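The Level at Skultbridge 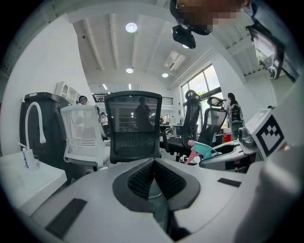
The gauge at Skultbridge had been reading 13 millimeters high since spring, and the inspector had been sent to find out why. She took the early train to Skultgate and walked the last stretch along the canal with the leveling kit on her back. The waterway company, Konstead, kept an office in the old lock building, and the office had been redone in white, walls and ceiling both, so that a person coming in from the towpath had to stand still for a moment until her eyes adjusted. She put her bag down by the sink counter, under a tall white faucet with a gooseneck neck, and asked for the log.

The clerk brought the log in two boxes. It held 2,501 entries, one for each morning the gauge had been read by eye, and he asked her to keep them in order.

"The automatic reader covers the same period," he said. "You could use that."

"The automatic reader is what I'm checking."

He considered this and went back to his desk.

She read until noon. The entries were short. Level, wind, initials. The initials changed four times. Under the first three keepers the written level and the automatic level agreed to within two millimeters, which was the thickness of the line painted on the staff. Under the fourth they agreed until April and then parted. The automatic level rose. The written level stayed where it was.

There were three possible causes. The staff had sunk, the reader had drifted, or the keeper was writing down the wrong number. The first could be tested with an instrument and a benchmark. The second could be tested with a bucket and a ruler. The third was usually tested last, as it required a conversation.

The benchmark was a brass bolt set in the abutment of the bridge, 200 meters upstream. She set up the level halfway, sighted back to the bolt, sighted forward to the staff, wrote both figures down, moved the tripod and did it again. A barge passed and she waited for the wash to settle. The two runs differed by less than a millimeter. She worked the sum on the back of the form. The staff had not moved.

The reader was a Belkadi float type in a steel pipe, with a counterweight and a drum. She shut the valve at the foot of the pipe, measured the water inside with a weighted tape, and compared the tape with the drum. The drum was 13 millimeters high. She lifted the float out. A crust of lime had built up on the counterweight cable where it crossed the pulley, enough to increase the working diameter. She scraped a little of it into an envelope and wrote the date on the flap, 15th July.

That settled the reader. It left the keeper, who had been right.

She went back through the April entries. On the morning the two figures first parted, the keeper had written the level, the wind and the initials, and then, in the margin, a small question mark. There was another the next day. There were 53 of them in all, each a little fainter than the one before, and then they stopped. The levels went on as usual.

"Did anyone follow these up?" she asked.

The clerk came over and looked. "It isn't a field," he said. "The form has level, wind and initials. When it's typed in, only the fields are typed in."

"Who types it in?"

"I do."

She turned the page. He stayed where he was.

"I took them for a habit of the pen," he said.

She wrote the report at the end of his desk. Staff stable. Reader high by 13 millimeters, cause found, sample taken. Manual record reliable throughout. Under recommendations she put that the pulley should be cleaned each August and the pipe inspected at the same time. She read it over. The form had one line left, marked for remarks, and she wrote that the manual sheet should be given a column for queries — width three centimeters, to be typed in with the rest.

The clerk countersigned. He put the boxes back on the shelf in order and asked whether she would want to speak to the keeper, who came on at six.

Her train left at 5:40. There was another at 8:15, a slow one, with a change at Skultgate.

She said she would wait outside, by the staff.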